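Slide 4, table for one

OK, so by now they've had the long bit about storage, and I can slow down. Ask who ate breakfast standing up today. Wait for the hands! (In March it was nearly the whole room.)

Then tell them about my own mornings: 18 minutes between the shower and the bus, and I spent most of them hunting for a clean bowl. When I did the Nillau kitchen I swore I'd set out less, and I've stuck with it ever since.
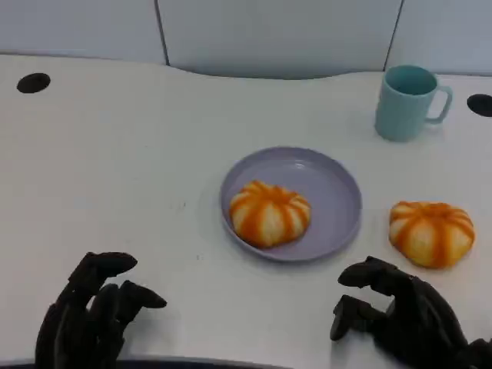 Photo: Ustoso

Lavender plate, pale blue mug, white table, and I leave it up while I talk. Point out the mug, way back near the wall with its handle off to the right. I'm right-handed, so I'd pull it closer before I sat down, but I like how much room that leaves by the plate.

Somebody will ask about the black holes in the tabletop. They're grommets, for cables, and I'd happily eat at a desk like that (lamp cord down one, phone charger down the other).

Colors next. Soft purple and watery blue on white, go easy here, I ran over by 3 minutes last time just on glazes. If they want to argue about matching sets, let them, it's fun.

Click to the Toom shelves and pass the sample cups around. Get them back before the break!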